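Rigging a Drop-Shot for Summer Perch

By June the perch at Villalobos have slid down deep, and a drop-shot is my favorite way to reach them (my kids love it too!). Tie your hook with a Palomar knot, leave a nice long tag end, and pinch the weight on at the bottom. 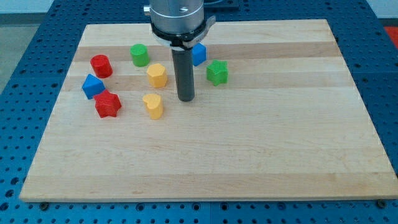 Drop it straight down, let it touch, then just shiver the rod tip. Keep a few fish for supper and fillet them on a wide maple board like this one, with plenty of room for the knife to run along the backbone.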